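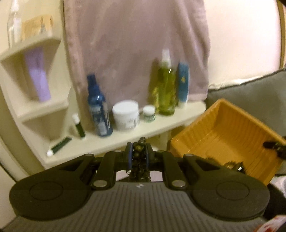

Keeping small things in order at home

I live in a small apartment in Larkura, and for many years my shelves were full but I could never find the tweezers. These are the habits that stayed with me.

Take everything out first. It is a boring job, but if you only move bottles from left to right, you will keep the old sunscreen forever. I do one shelf in an evening, never the whole cabinet.

Write the opening month on the bottle with a marker. Many creams have a small drawing of an open jar with a number on it, and this number tells how many months it is good after opening. When I see "February" on the lid, I don't need to guess.

Wash the shelf with warm water and a little dish soap, then leave it open to dry for 30 minutes. If you put the bottles back on a wet surface, you will get those sticky rings again.

Measure before you buy any box. My shelf is 32 cm deep, and I once came home from the Kallano store with two boxes that were too long. The door did not close and I had lost the receipt.
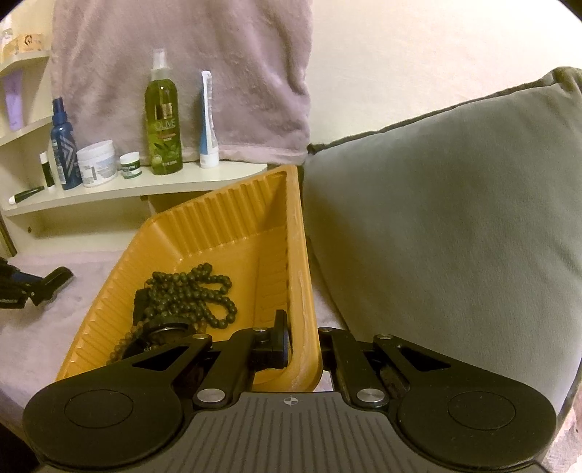

Necklaces and long chains should not be stored together with earrings or hair pins. Close the clasp before you put the chain down, because an open one catches everything near it. For a knot in a thin chain, put one drop of baby oil on it and open it with two sewing needles on a flat plate. Do not pull. Beads on thread must stay away from oil and water, so loosen those only with your fingers.

Plastic trays become dull from hair spray. I soak mine in warm water with a spoon of baking soda, wait 14 minutes (the length of my coffee and one radio song or two), and rub with an old toothbrush. Very hot water can bend thin plastic.

Keep one shelf with free space. At my place it is the second from the top, and at the moment it holds only cotton pads.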